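Against the Two-Minute Survey
Dec 5, 2020

I bought a kettle from Lusico in August. Since then the company has asked me four times how I feel about it. I feel nothing about it. It boils water. The last email promised the survey would take two minutes, and I timed it, and it took nine, partly because there was a page on whether I would recommend Lusico to a friend or colleague. I have never recommended a kettle to a colleague. 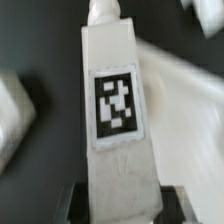 Nipon Rattanakul wrote in to say I was being unfair, that small shops live or die by this stuff and a customer who won't spare a minute has no business complaining later. Fine. But Lusico isn't a small shop, and I doubt anyone there read what I typed in the comment box. I asked for a shorter cord and got a thank-you note with a coupon.

What bothers me more is the scoring. My bank, my dentist and the parking garage in Lollton all want a number out of ten, and all of them seem to treat an eight as an insult.
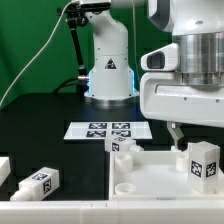

The clerk at the garage told me as much. Anything under a nine counts against her, she said, so would I mind? Of course I gave her the ten. So did everyone in line behind me, I'd bet, and somewhere a manager is looking at a chart that says the Lollton garage is beloved.
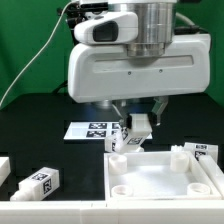 A number is only worth collecting if it can come out badly. People who defend surveys like to call them measurement, and I don't buy it. The black-and-white marker on that white block doesn't beg to be read a certain way. My ten at the garage was a favor to a tired woman, and it went into the average with all the rest.

I'd respect a company that sent no survey and fixed the cord.

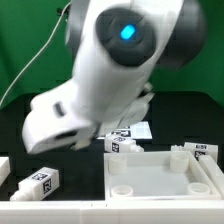
What I do now

I delete them, except when a clerk asks me to my face. Then it's a ten, every time, and I leave the comment box blank.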